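**To:** Cestow Allotment and Garden Society, members' list
**From:** Branwen Watkins, Secretary
**Date:** 25/04/2021
**Subject:** Re: Water charges and the new standpipes

Dear members,

Mr. Mathias wrote to the list last week as follows:

> I have read the notice on water charges twice and still cannot tell whether half plots pay the full amount. The lower field has one working tap between all of us. Are we to pay the same as those who have a standpipe at the gate?
>
> Cledwyn Mathias, lower field

The position is set out below for all plot holders.

The supply bill for the year came to $1495. Of this, $1000 is met from rents already collected. The balance will be shared by plot area, and half plots will therefore pay half the rate of a full plot. The notice sent in March left this out, and a corrected version will be posted on the gate board.

The lower field will receive two new standpipes. Mared Ellis has obtained a price from Gatano for the pipe and fittings, and the trench will run about 70 feet along the hedge. Holders whose beds touch the hedge are asked to clear a strip two feet wide before digging begins – canes and netting included. 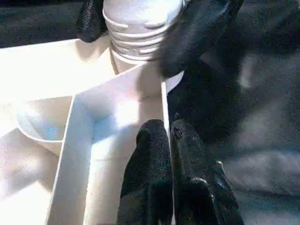
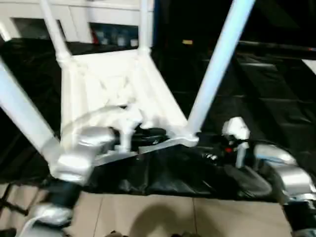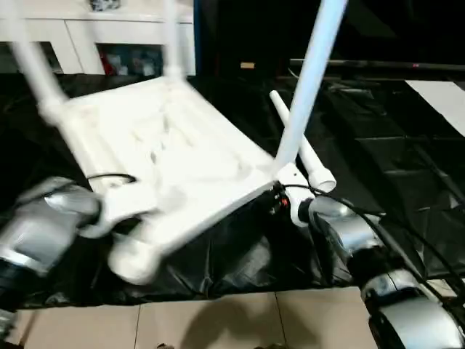 White plastic in the first and third; a chair in the second and third.

**Section 2: Use of hoses**

Hoses may be used before 9 a.m. and after 6 p.m. They may not be left running unattended, and no hose may be joined to a sprinkler. Water butts may be filled at any time, provided that the tap is free for others with cans.

Members who wish to install a butt larger than 60 gallons should first write to Rhydian Lloyd, who keeps the plot plans. A level base is required, and the butt must stand inside the plot boundary.

Questions about individual bills should be sent to Myfanwy Eynon and not to the full list. Please give your plot number.

Yours sincerely,

Branwen Watkins
Secretary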